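Best way to get a glossy black shelf to stop showing every smudge?
Posted in Home & Furniture

uvside_mom
We moved in February and I finally bought the long black shelf I'd been wanting (the Watholm, 68 inches, high gloss finish) and put it up over a white textured counter in the kitchen. I love it. I also hate it. Every time the light's on I see streaks, fingerprints, dust, a kind of cloudy haze right in the middle that I swear wasn't there the day before. I've used glass cleaner, dish soap, and a microfiber cloth that came in a pack of 40 from the warehouse store. The haze keeps coming back! My sister says wax. My neighbor says never wax. I have kids, so whatever the answer is, it can't be something I do every night. Help?

harislawal
OK so I've lived with gloss black furniture for years and I have opinions. First, stop with the glass cleaner. Most of it has ammonia or alcohol, and on a lacquer finish that can dull it over time. Mine went patchy near the edge where I always started spraying, and it never came back.

What I do now is a drop of dish soap in a bowl of lukewarm water, one cloth barely damp, a second cloth bone dry, and I follow right behind with the dry one. Long strokes in one direction. No circles. Circles are how you get those spiderweb scratches that only show up at night.
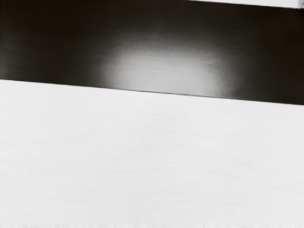
Before you scrub at the haze again, check whether it's haze at all. I spent a whole weekend going after a cloudy spot on my sideboard and it was the ceiling light. A big soft oval of glare in the middle of a black surface, nearly white at the center and fading through gray to black, looks an awful lot like a film of something if you're already annoyed. Move your head. If the spot slides along with you, it's a reflection, and no cloth in the world will get it off. If it stays put, you've got residue, most likely soap from using too much (I did this too). Rinse with plain water and dry.

As for wax, your neighbor wins. It builds up and grabs dust. If you want something on there, ask the store what they sell for that finish and try it on the underside first.

And change your cloths more than you think you need to. I wash mine without fabric softener — softener leaves a film on the cloth and then the cloth leaves a film on the shelf, and around you go.

lawal846
Just get a matte one lol. We had the gloss and swapped it after 2 months. My wife put a long runner and some plants on it first and that did hide most of it, so maybe try that.

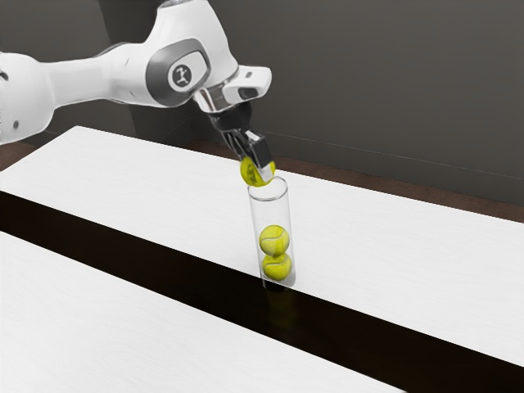
Tennis ball over a clear glass cylinder, white tabletop

Oh and if you've got clear glass in the same room, same rules apply. Our tall vase looks filthy in the afternoon and spotless at breakfast. White vinegar and water for the glass, but don't let it drip on the lacquer. I keep the two sets of cloths in different drawers now because I kept mixing them up.

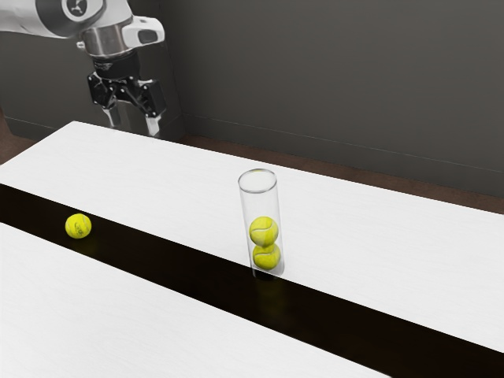

This page was last edited in November 2022

uvside_mom
Update for anybody else with this problem. I did the head test and I feel pretty silly, because half of my "haze" moved! The other half was soap. Two rinses and a dry cloth and it looks like it did in the store. I also put a softer bulb in the kitchen light and that helped more than I expected.

The fingerprints are still there, but those belong to a four-year-old and I don't think there's a product for that. The matte one is a no for now, sorry, I drilled too many holes getting this one up. Does anyone know if the Haris polish is safe on lacquer? The bottle says "all hard surfaces" and I don't trust it.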